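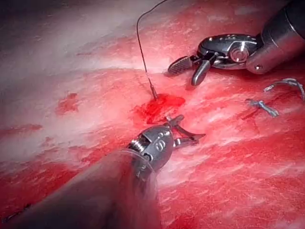
Progress report to the Antoniuk Fund
Surgical skills training at Mondska Regional Hospital
Reporting period: February to July

Prepared by Nadiia Maksymiv, program office

1. Where we are

The grant pays for three things: protected study time for surgical trainees, travel for visiting teachers, and a shared library of teaching material for Mondska and the smaller hospital at Urnari. The first two are on schedule. The library is behind, for the reasons given in section 4.

2. Study time

Trainees at both hospitals now have one half day every two weeks with no ward duties. At Mondska this has held up well. At Urnari it was lost several times in March and April, when the surgical ward was short of night staff and trainees were called back in. Fedir Vasylenko, who runs the rota there, has moved the half day to the morning and named a second doctor to cover calls. There have been no cancellations at Urnari since May.

Total study time used so far is 66 half days across the two sites. Unused half days do not carry over, and we are not asking for that to change.

3. Visiting teachers

We hosted two visits. Abimbola Okeke came in April and taught wound closure and bowel repair. Kyrylo Hrynyshyn came in June for sessions on consent, handover and writing operation notes. The June visit drew fewer surgeons than we wanted but more nurses, and the nurses asked for it to be repeated. We have put it on the plan for November.

Travel costs were lower than budgeted – both visitors stayed in hospital housing. We propose to keep the balance in the travel line for a third visit.

4. Library

The catalog was due in May. The supplier, Zirico, delivered the first version in June with no way to search by procedure, and we sent it back. A corrected version is promised for August. In the meantime Tamara Ostapchuk has set up a shared folder with 20 reading lists and the slides from both visits. It is plain, but people use it.

The final payment to Zirico is on hold until search works at both sites.

5. Next period

August: test the new catalog at Urnari first, where the network is slower.
September: new trainees start, introduction to the program at 8 a.m. on their first morning.
November: repeat of the handover and notes sessions.

6. Decision needed

We ask the fund to approve moving the library deadline to October, at no extra cost. The full spending table will follow from the hospital finance office.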